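Open Day at the Petridis Handling Laboratory, Ildale

December 3, 2019

I was pleased to attend the open day held by the Petridis laboratory in Ildale, where visitors were invited to observe its work on two-handed teaching. The program ran for 60 minutes and was led by Charalambos Kokkinos, who has directed the Fadance project from its first year. Guests were received in the lower hall and asked to switch off their telephones.

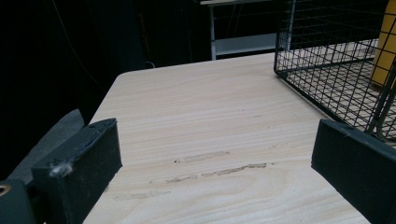
Mr. Kokkinos opened with a short account of the project's aims. A person performs a household task with a gripper in each hand, and the recordings are later used to train a machine to do the same. He stressed that the tasks are kept plain on purpose – cups, baskets, kitchen vessels – as these are the things a machine will meet in an ordinary home.

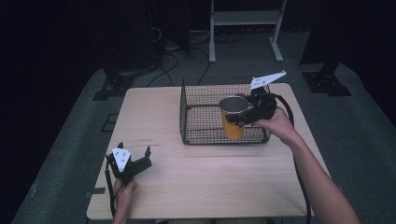 Several guests asked how long an operator can work before tiring. The laboratory limits each session to 60 trials, and operators change places after every second session. I had expected a longer shift, but the weight on the wrist is considerable, as those of us who tried the tools afterward can confirm. 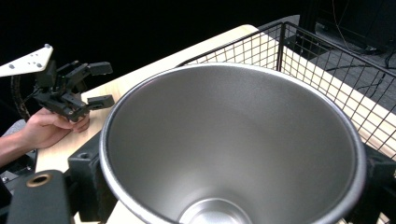

Questions then turned to the partnership with Stuvinov, which will receive the first set of trained models in March. Mr. Kokkinos declined to discuss the terms, though he did state that four further open days are planned. Places may be requested in writing from the laboratory office. I intend to apply for the next one.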